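Rusura Bottle Reuse Project
Progress report to the Beser Fund
November 25, 2024

Summary

The project is on schedule against the plan agreed in May. Unpacking, checking and sorting of returned bottles now takes place in one room, and the second delivery from Sitompul has been taken in. Spending is within budget on all lines except packaging. We ask the Fund to note one change to the timetable, set out under Next period.

Work since the last report

The sorting room is in regular use. Before the move, bottles were unpacked in the store and carried through in crates for checking, and a good many labels were scuffed on the way. Unpacking and checking are now done in the same place. The steps are as follows: the bottles come out of their wrapping, they are laid down on the green table with the caps all pointing the same way, the caps and labels are looked over, and the bottles are then passed for refilling or put aside.

Laying them down was a change made after the first delivery. Bottles stood upright were easily knocked over, and a fallen one usually took its neighbours with it. It is also easier to read the labels this way. The orange bottles with the orange caps are the main type in this part of the work. 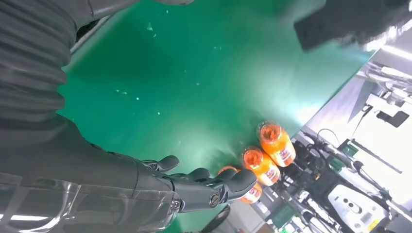
Why are the bottles checked by label as well as by cap?
The cap shows whether a bottle can be closed again, but the label is what the refilling side goes by. A bottle with a sound cap and a torn or missing label has to be relabelled before it can go back out, and this costs more than the check does.

Deliveries and stock

The Sitompul deliveries together came to almost 2,000 bottles. The first was poorly packed and took longer to clear than planned. For the second we asked for plastic sheeting as well as cardboard boxes, and breakages to caps were lower. The extra sheeting is the reason for the overspend on packaging. We expect to recover part of this by sending usable sheeting back with the empty boxes, and Sitompul has agreed to take it.

Boxes waiting to be broken down have been a nuisance. They take up table space and the sheeting slides on to the floor. A collection point by the door has been marked out and the cardboard is now meant to go there at the end of each session. This is not yet being done every time.

Records

Checked bottles are entered on the stock sheet in the room, and the old paper tally has been dropped. The sheet from Zulloron was set up for glass jars and had 17 columns, most of which we did not need. It has been cut down to five: delivery, type, cap, label and outcome. Entries from before the change have been copied across, apart from two pages of the May tally which could not be read.

Handling is still done a bottle at a time. Each one is picked up by the middle, looked at and laid back in its row. We tried checking them by the crate, but faults on the underside of the label were missed and the trial was stopped.
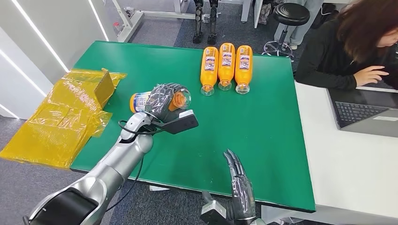 Orange bottles on the sorting table, three of them laid in a row near the back edge.

Problems and delays

The replacement caps ordered in the summer arrived in the wrong thread size and were returned. The supplier has credited the full cost. Bottles needing a cap are being held in the store until the new order comes in.

The table surface shows dust quickly and has to be wiped down between batches. Cleaning time was not allowed for in the original plan and has been added to the session times.

Next period

The third Sitompul delivery has been put back by five weeks so that the replacement caps are in hand before it arrives. This moves the end of the sorting stage by the same amount but does not affect the final date of the grant. We will also finish the written instructions for the room and send a copy to the Fund with the next claim.

No additional money is requested.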